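Ticket 618: White residue on chair seat and round table
Status: reopened
Product: Nazarenko upholstery powder
Room: Hastotitz, second-floor guest room

Original report
Used the powder on the blue chair as per the tub. Sprinkle, leave, brush off, vacuum. The tub says 13 minutes. I left it 13 minutes. There is still white on the seat and now there is some on the table next to it as well.

Reply from Bullier support
Thank you for getting in touch. Residue normally means too much powder was applied. Please vacuum again using a soft brush head and wipe nearby hard surfaces with a dry cloth.

Update
I don't accept "too much". I used one capful and the tub says one to two. Vacuumed again anyway, two passes with the soft head. The streaks got fainter and then stopped getting fainter. I can't see what a third pass is supposed to do.

Reply from Bullier support
Could you confirm whether the fabric was fully dry before application? 

Update
It was dry. Nothing had been near it since the morning. I am told the Plukondale rooms had the same powder on the same sort of seat with no trouble, but I haven't seen those chairs and I'd want to before I believed it.

For the table I have gone over the top with a dry cloth as you said. Hard to judge, because the top is blotchy beige anyway and anything pale disappears into it. I go by feel more than by eye. The wooden rim is easier.

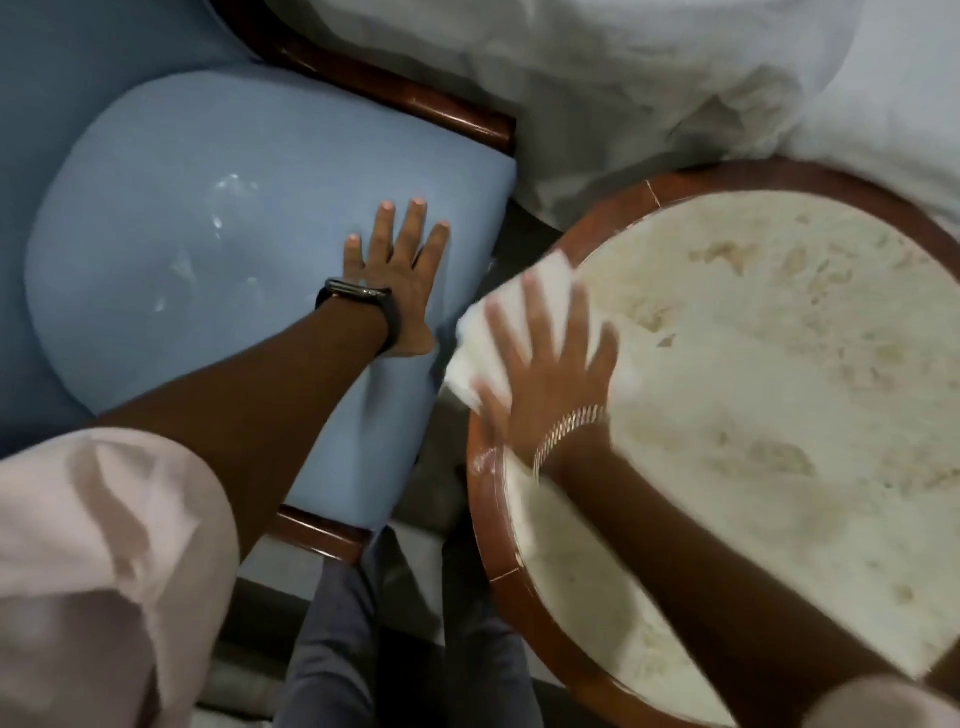 Attachment 1: marks near the middle of the seat, table being wiped.

The reply template says the powder is "100% residue free". You can see why I have doubts. I have not put water on the seat and won't until someone tells me in writing that it won't set the stuff into the fabric.

Questions still open:
Does it need a damp cloth or not? The tub says no, your web page says "if needed".
Is batch 112 the current one? That's the number on the base of my tub.
If the chair has to go to a cleaner, who pays?

Reply from Bullier support
We have passed this to the product team. In the meantime please try a lint roller.

Update, 4 pm
Tried it on the front edge only. No difference that I could see. Leaving the ticket open.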